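Tikine Cable Ties and Mounts – Frequently Asked Questions

Which cable tie do I need for outdoor use?
Please choose the black ties from the Tikine UV series. The natural color ties are for indoor use only. Sunlight makes them brittle after one or two summers.

How do I find the correct length?
Measure around the bundle with a piece of string and add 90 mm. This leaves enough tail to pull with a tool. If you are between two sizes, take the longer one.

Can I open a tie and use it again?
Only the releasable type, article 458. The standard ties must be cut. Please do not try to lift the lock with a screwdriver, the small tooth inside gets damaged and will not hold anymore.
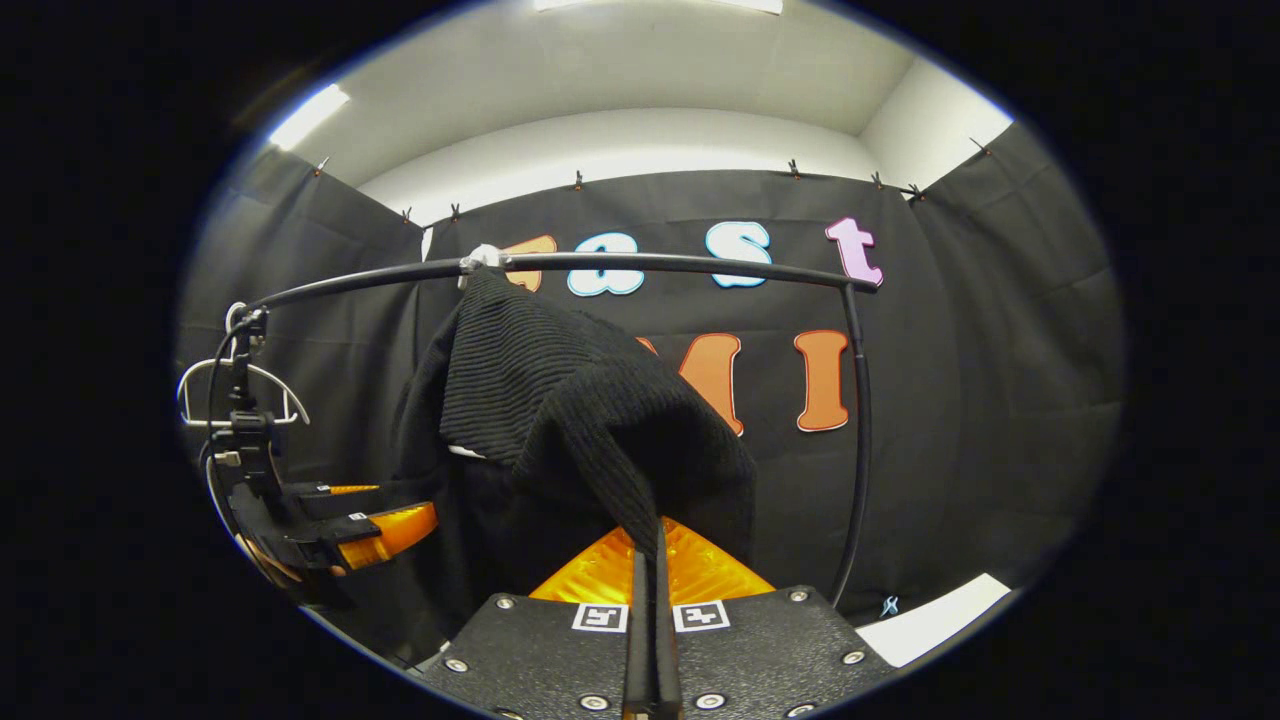 Do the adhesive mounts stick on painted walls?
On smooth paint, yes. On rough plaster or fresh paint we recommend the screw mount, article 1689. Clean the surface with alcohol first and wait one hour before you put load on the mount.

Do you sell large quantities?
Yes. A full carton has 4000 pieces and ships from our warehouse in Diltberg. Smaller bags are sold by our dealer Partanen – they also cut Jirmont spiral wrap to length.

Can I get samples?
We send up to five pieces of each size free of charge. Write the article numbers in the order form, in the field "Remarks". In July the warehouse is closed for two weeks, so samples can take longer.

Last updated: 2025-12-16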